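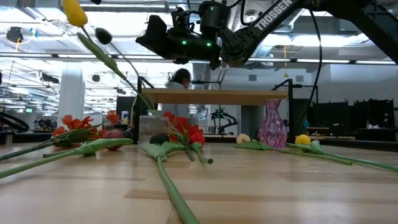

Nemside Opens Its Winter Flower Workshop With Free Arranging Evenings in December

For release: December

Hi, I'm Vsevolod Yurchenko, and I run Nemside, a small shop and workroom that sells and rents artificial flowers. I usually put off writing these releases until the last minute, but I've been wanting to share this one for months. Our Winter Flower Workshop opens this December in the old Lulter shoe store, right next door to our shop, and you're all invited!

We've been renting out silk and fabric flowers for nine years now. Weddings, school plays, restaurant windows, a dentist's office that changes its lobby flowers every month — if it needs a tulip in January, we've probably packed a box for it. What people kept asking us was how to put the stems together themselves. They'd buy a bag of lilies, get them home, stick them in a vase and call me that same night to say the whole thing looked like a broom. (It usually did. They sent photos.)

So we signed the lease on the Lulter space, pulled up a truly awful green carpet and found decent floorboards underneath. The workshop has room for 40 people at a time, plus a back counter for wire cutters, floral tape, foam and all the vases we could get secondhand.

What's happening in December

The arranging evenings start at 6:30 p.m. and wrap up by 9. They're free, and the flowers you practice with are ours, so they stay with us at the end of the night. If you fall in love with what you made, you can buy it at the regular stem price or rent it through the holidays. Please sign up at the shop counter or by phone, so I know how many sets of cutters to put out.

Nina will be teaching most of the evenings. She did fresh flowers for hotels before she came over to our side, and she has strong opinions about stem length. Her first lesson is always the same: cut less than you want to, bend more than you think you should. Fabric flowers come out of the box flat and stiff, and a couple of minutes spent opening petals and curving the wire does more for an arrangement than any expensive vase. I've watched her turn a bunch of bargain-bin daisies into something I'd have put in our front window.

I'll be covering the other evenings myself, mostly on wreaths and table pieces. I'm slower than Nina and I talk more, so bring a snack.

A new rental line, too

We're also launching Stuloveo, our new collection for people who want spring colors in the middle of winter. There are 454 stems in the first batch, with plenty of yellows, oranges and soft pinks, and you can rent them singly or as ready-made bunches. I picked every one of them over by hand, and I sent back two whole cartons of roses with a shiny coating that made them look like candy.

Stuloveo stems have a soft wire core, so they hold a curve and can be straightened again for the next customer. They're meant for indoor use. Sun fades them, and wind gets into the petals, so please don't put them on your porch and then bring them back in March hoping I won't notice.

We've had a lot of questions about cleaning, so I'm putting the answer right here. Use a dry, soft paintbrush for dust. A hair dryer on the cool setting works for bigger bunches. Skip the sink — some dyes run, and the glue at the base of the petals doesn't like a soaking.

Donate your old stems

If you have a box of artificial flowers in the attic, we'd love to have it for the practice bins. Faded is fine, and so are bent stems and loose leaves. I'd like to collect 2,000 donated stems by the end of the winter, and anyone who brings in a bag gets a free roll of floral tape. We can't use anything with glitter. We tried, and we were finding it in our coffee well into summer.

About Nemside

Nemside sells and rents artificial flowers for homes, shops, stages and events. The workshop entrance is the blue door to the left of the main shop.

Press contact

Vsevolod Yurchenko, owner, Nemside. Reporters and photographers are welcome at any of the arranging evenings. Call the shop after 10 a.m. and ask for me, or leave a message with Nina.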